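Part 3: Setting up the Skomano in your hotel room

Okay, you've got the batteries in and you've done the first test at home (if you haven't, go back to Part 2, I'll wait). This part covers what to do once you've checked in. I've done it in big resorts, tiny guesthouses and one very odd cabin outside Rakeck, and after a few trips it takes me less time than finding the light switches.

Quick reminder of what you're holding. The Skomano is a travel carbon monoxide alarm from Pravier, the size of a bar of soap. It listens for one gas and one gas only. It won't pick up smoke, cooking gas, bug spray, bad shrimp or whatever is in the minibar, so please don't treat it as a guard dog for everything!

Before you unpack

1. Take the Skomano out of your carry-on and slide off the travel cover. The cover blocks the vents, and the alarm can't do its job with it on.

2. Press and hold the round button until you hear four beeps. Let go. The light should settle to a slow green blink.

3. Wait for the screen to read 0. A new room, a long flight, a cold trunk: all of these can make the sensor take its time. Mine usually gets there before I've found the safe.

4. Take a lap of the room. You're looking for anything that burns fuel: a gas water heater, a fireplace, a stove, a wall heater with a flame. Check the balcony too, and look for a boiler room or pool heater on the other side of the wall. Don't forget the garage if your room is over one.

Note: If the screen stays on two dashes instead of a number, the sensor is still warming up. Give it a bit longer. If you're still looking at dashes when you come back from dinner, skip down to "When it won't settle."

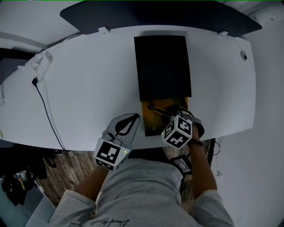
5. Pick your spot. I like the nightstand or a dresser near the bed, somewhere close to the height of my head when I'm lying down. If you're in a suite with two bedrooms and one alarm, put it in the hallway between them and leave both doors open (or bring a second one, that's what I do with family now).

6. Stand it upright on its little foot with the vents facing into the room. Keep it out from behind the curtains and the lamp. Also keep it out of the bathroom, and don't set it right next to an open window or under the air conditioner.

7. Press the button once more for the test tone. Do this with everybody in the room! Kids especially should hear it while they're awake. It's loud, so maybe not at midnight.

Caution: The test button checks the battery, the horn and the electronics. It does not check the air. Never test the alarm by holding it near a tailpipe or a grill. I've seen this suggested in travel forums and it makes me want to lie down.

Setting the altitude

A lot of people skip this one, and on the beach you can. Up in the hills, I'd do it. The default is fine at sea level, but my Rakeck cabin was at 3,406 feet and the display asked me to confirm before it would show a number.

8. Press the button twice, fast. The word ALT comes up.

9. Tap until you see the closest setting. The steps go up by 1,000 feet, so at Rakeck I picked 3 and left it there.

10. Do nothing until the screen goes back to normal. It saves by itself. (The first time, I kept pressing buttons looking for "save" and ended up at 9.)

The night light

You can leave the green blink on or turn it off. I leave it on. If you're a light sleeper, hold the button for two beeps and it goes dark, while the alarm itself stays active. Do not put a sock over it. I know about the sock because I was the one with the sock.

If it goes off

Caution: Four loud beeps, a pause, four loud beeps means carbon monoxide. Treat it as real.

1. Wake everyone and get outside into fresh air, right away. Leave the bags.

2. Call the local emergency number from outside. Look it up when you arrive and write it on the card in the travel cover. It isn't 911 everywhere.

3. Tell the front desk, so they can get the neighbors out.

4. Tell the responders if anybody has a headache, feels dizzy or sick, or is acting confused. Those are easy to blame on sun, drinks or travel food.

5. Don't go back in for the alarm, the passports or your shoes until the emergency crew says it's safe. After that, ask for a different building or a different hotel. I'd pick the hotel.

Note: One single chirp every minute or so is the battery. It's annoying, it isn't an emergency, and it always seems to start in the middle of the night. Pack spares.
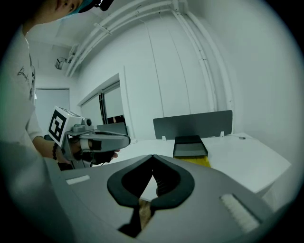
One reader of the first version of this guide wrote in to say that the chirp had started on the second night at a resort, the gift shop had no batteries in that size, and the front desk offered to "look after it" in a drawer until checkout. Her advice was to tape two spares inside the travel cover before leaving home. I've done that ever since, and there's room for them under the card.

When it won't settle

If the dashes won't go away, try these in order:

1. Take out the batteries, count to 10, put them back.

2. Move the alarm away from anything freshly sprayed. Hairspray and cleaning products can upset the sensor for a while.

3. Make sure the vents are clear. Sand gets in there. Brush it off with a dry, soft toothbrush, and don't blow into it or use water.

4. Still dashes? Stop using it and contact Pravier. Please don't carry on with an alarm that can't give you a number.

Checking out

Put the travel cover back on only after you've switched the Skomano off (hold the button until the long beep). Then put it in your carry-on. Mine spent one flight home in a checked bag next to a leaking bottle of sunscreen and it was never right again.

The end-of-life date is printed on the back, under the foot. Once it's past, replace the whole unit, even if the test tone still sounds perfect. Part 4 covers rental apartments and boats.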